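Section 4. Closing a straight cut with interrupted stitches

Please read Section 3 (Preparing the practice tissue) before you start. In this section you will learn to place single knotted stitches along a short cut, using two wristed instruments. It is written for trainees of the Rastadura skills course. If you have made the exercise before with hand instruments, do not skip the steps about thread length, because there the two methods are different.

4.1 What you need

- One tissue pad, fixed in the Gredia tray with the cut pointing away from you
- Black braided suture with curved needle, one packet for each trainee
- Two grasping instruments, checked as in Section 2
- Small scissors, ruler and marking pen
- Spray bottle with clean water
- Sharps box, open and near to your hand

CAUTION: The needle is sharp also when the tissue is only for practice. Count your needles before and after the exercise, and write both numbers on the sheet.

4.2 Preparing the thread

1. Cut the suture to 200 mm, measured from the needle. A longer thread makes big loops, and these loops fall into the place where you want to work.

2. Pull the thread gently between two fingers to take out the memory of the packet. Do not pull on the needle.

3. Mark the entry and exit points on both sides of the cut with the pen. Keep 3 mm from the edge on each side.

4. Spray the tissue lightly. When the surface becomes dull under the lamp, spray again.

Note: Trefor Phillips, who teaches the evening group, prefers to mark only the first stitch and let the trainee judge the others by eye. Both ways are accepted for the course.

4.3 Placing the stitch

5. Hold the needle a little behind its middle, with the point looking at the tissue at a right angle.

6. Enter at the mark and turn the wrist. Do not push the needle straight. It must follow its own curve.

7. Take the needle when it comes out in the cut, and enter the second edge at the same depth. If one side is deeper than the other, the edges will make a step.

8. Pull the thread through until a short tail of nearly 3 cm stays on the entry side. Pull slowly, and look at the tissue while you pull. If it begins to rise, stop and support it with the closed jaws of the other instrument.

4.4 Tying the knot

9. Put the needle down in a place where you can see it.

10. Make two turns of the long thread around the jaws of the first instrument. Open these jaws only a little, take the short tail, and bring it through the turns.

11. Pull the two ends in opposite directions, flat along the tissue. The edges should touch each other and not be pressed. If the skin around the entry point makes folds or becomes puckered, the first throw may be too tight.

12. Make a second throw in the other direction, with one turn only, and a third throw like the first one.

13. Cut both tails, and leave them short but visible. Move to the next mark.

CAUTION: Do not grasp the braided thread in the part which will stay in the knot. The teeth of the jaws can open the braid, and the thread then breaks at the third throw.

Compare your work with the following views. The first three are close, and the last one is from farther away.
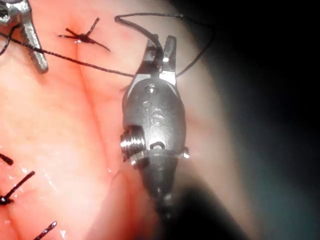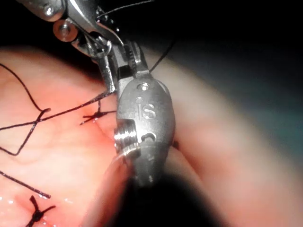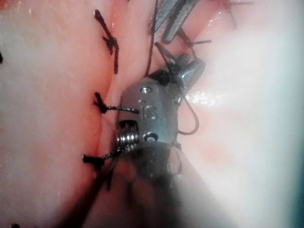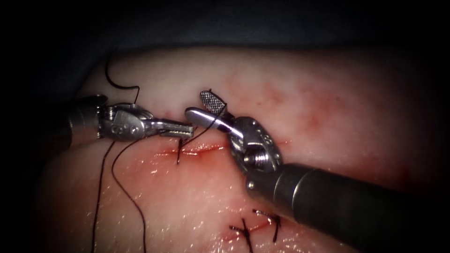

4.5 Common problems

The knot slides back after the first throw. Keep a light tension on the long end while you prepare the second throw. If it still slides, make three turns in place of two.

The thread hangs behind the jaws. Do not pull. Open the loop with the other instrument, lift it over the tip, and begin the throw again.

The stitch cuts through the tissue. You are too near to the edge, or the pad is old. Pads from the Pugh box must be used before the end of March.

4.6 After the exercise

14. Put the needle in the sharps box and complete the sheet.

15. Leave the pad in the tray for your teacher. Idris Parri or Dwynwen Edwards will look at the spacing, the edges and the tails, and write the comments on the back of the sheet.

Text of this section revised 28/01/2024 by Svyatoslav Skoryk.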